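Cendside Clear Storage Bin
User guide, section 3: Setting up your bin as a desk catch-all

You've unpacked the bin, given it a wipe and found a place for it. Now for the fun part! This section covers filling the bin with the small things that wander about on a desk or dressing table: sprays, lip colours, hand creams, clips, the lot. It takes very little time and the difference is lovely to see, especially if your table has been vanishing under bits and pieces for a while.

Before you start

You will need:
The bin, with its lid off
A soft, dry cloth
A sheet of kitchen paper
A pad of paper notes and some tape (optional, but do try it)

Caution: Put the bin on a flat, steady surface, well back from the edge of the table. Keep it out of strong sunlight, especially if you plan to store sprays or lipsticks.

3.1 Clearing a space

1. Move books, folders and loose papers to one corner of the table. They don't need sorting today, so a pile is fine.
2. Wipe the table top and let it dry.
3. Set the bin down with clear space on at least one long side, so you can reach in without knocking anything.
4. Leave the lid off until you have finished section 3.3.

Note: An open box on top of a paper pile is a good place for receipts and stray cards. Please don't put them in the bin with your bottles. One leaky cap and they're done for!

3.2 Checking bottles and tubes

1. Pick up each item and check that its cap is on firmly.
2. Hold spray bottles over the kitchen paper and tilt them gently. If you see a drip, tighten the pump and try again.
3. Wipe off any sticky patches with the cloth.
4. Throw away anything that smells odd or has separated, and check for the little open-jar symbol, which tells you how many months a product keeps after opening.

Caution: Don't use the bin for bleach, nail varnish remover or anything else with a strong solvent in it. These can cloud the plastic for good.

3.3 Filling the bin

1. Start with the bulkiest items. A spray bottle can lie on its side along one end of the bin, provided it passed the drip test.
2. Lay lipsticks and other slim tubes flat on the floor of the bin. You'll be able to read the caps from above and spot your favourite colour straight away. 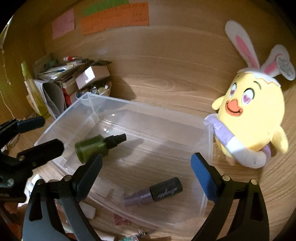

3. Leave a finger's width between items if you can. It is so tempting to fill every last gap, but a bin with a bit of room in it is a joy to use, and you won't have to lift out 26 things to get at the one underneath.
4. Look through the clear sides. If you can't see the bottom anywhere, take a few things out and start a second bin.
5. Fit the lid, pressing down one corner at a time, or leave it off if you'll be dipping in and out all day.

Note: If you own the Surnum divider set (sold separately), put the dividers in before step 1. Two are plenty for most desks.

3.4 Notes and labels

We love this bit. Coloured notes on the wall behind the table make a brilliant running list of what's in the bin, what's getting low and what you've promised yourself you won't buy again. Choose one colour for each sort of list and stick to it.

1. Write the note first, then tape it up at eye level.
2. Tape along the top edge only, so that you can lift it off easily.
3. Try the tape on a hidden bit of wall before you use it on paint or varnish.

Caution: Don't tape over the rim of the bin. The lid won't close properly and the glue is a nuisance to get off.

3.5 Keeping a friend nearby

Plush toys, little figures and other desk companions are very welcome beside the bin, and a cheerful face does make tidying up nicer. Soft toys can lean against the outside. Keep them out of the bin itself if it holds sprays or make-up, as plush soaks up spills in no time and colour is hard to wash out.

3.6 Looking after the bin

Empty it once a month and wash it in warm water with a drop of washing-up liquid. Dry it with a soft cloth and never a scouring pad. Fine dust likes to settle in the ridges, and a soft old toothbrush shifts it beautifully.

For spare lids, quote part number 111 when you order. For stacking two or more bins, go on to section 4.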